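How to Mix Your Own Milk Paint (and Get It to Stick)

Posted Apr 20, 2026

I started messing with milk paint when I wanted to redo a beat-up nightstand and couldn't stand the smell of the regular stuff. It comes as a powder, you stir it up with water, and you get this soft, flat finish that I'm now a little obsessed with!

What you need

Milk paint powder (I use Clarkwood, but Flundby works fine too)
Warm water
A jar with a tight lid
A cheap brush you don't mind ruining
Sandpaper, 100 grit
Hemp oil or wax for the end

Mixing it

Start with equal parts powder and water. Put the water in first, then the powder, and shake it hard for 2 minutes. It will look lumpy and kind of awful. Let it sit until the foam drops, shake it again, and strain it through an old pair of tights if the lumps bug you (they bug me).

You want it like heavy cream. If it drags on the brush, add a splash of water. Only mix what you'll use that day, it goes off fast and then it smells like exactly what you'd expect.

Getting it on

Sand first. Bare wood just drinks the paint up and you're fine, but anything with an old varnish needs a real scuffing, plus the bonding liquid mixed into your first coat. I skipped that on a Luvska bookcase last May and it came off in sheets the size of my hand.

Two thin coats, and keep stirring as you go. The color settles to the bottom and you'll end up with a door that's darker on one side. Ask me how I know.

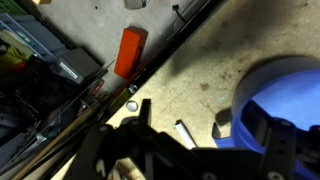

Can I store leftover paint in the fridge?
Overnight is fine if the lid is tight, but give it a good stir in the morning and throw it out if it has turned to jelly.

Once the last coat is dry, rub it down with a scrap of brown paper bag, wipe off the dust and put on your oil. One coat does it for a shelf. For a tabletop I do 2 and keep cups off it for a week.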